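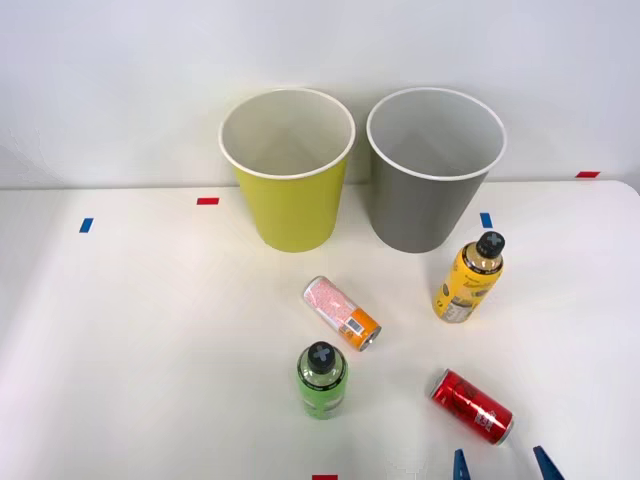 Two open bins, one yellow-green and one grey, with bottles and cans still to be sorted.

I have been thinking about bins far more than a grown woman with a garden to put to bed ought to, and I blame November, when the evenings close in early and you start noticing the inside of your own house again. What I noticed was that our recycling had taken over the bench beside the sink. There were bottles standing about like guests who hadn't been offered a chair, and cans rolling every time somebody shut the fridge. The proper bin, the big one with the lid, was out the back door and down three steps, and it was more than half empty.

So I want to put in a good word for the small open bin. I mean the kind with no lid, no pedal and no soft-close hinge, just a wide mouth and a slightly narrower bottom, sitting up where your hands already are. Two of them side by side, in two different colours, will do more for a household's recycling than any amount of lecturing, and I say that as someone who has done a fair bit of the lecturing.

I know the argument against, and my own family has made it at length. Open bins look messy. You can see the rubbish! Well, yes, you can, and I've come around to thinking that's a good part of their charm. When I lived in a flat in Wallner years ago we had a very handsome cupboard unit, a Skemia, with drawers that glided out and hid everything, and we went whole weeks without emptying it. You'd open the drawer and the smell would come up to meet you. With a little white-lined tub on the bench you know exactly where you stand, and so does everyone else who comes in for a cup of tea.

Colour matters too, more than the labels do. Our council newsletter, the Wistenow one, once ran to 34 pages on the new sorting rules, and I read every page (I really did, with a pencil), and I still couldn't have told you the next morning what went where. But tell a five-year-old that cans go in the grey and bottles go in the green and you'll never need to tell her again. She will be telling you, in front of visitors, with some force.

There is the matter of size, and here I'll grant the other side something. A small bin fills quickly. A drink bottle takes up a surprising amount of room, and if you have teenagers you may be walking out to the back step twice a day. I used to think this was a nuisance and now I rather like it. It gets me outside. I look at the sky, I say hello to the neighbour's cat, and I tip out five or six things and not a great slumping bagful that splits on the second stair.

Civora, the housewares place near the station, had a bench-top sorting station in the window last month for $73, with a lid and a little charcoal filter. I stood there in the rain and considered it quite seriously. Then I went home and rinsed out two plain tubs I already had in the laundry, put them next to each other against the wall, and that was the end of it. The cans have stopped rolling, mostly.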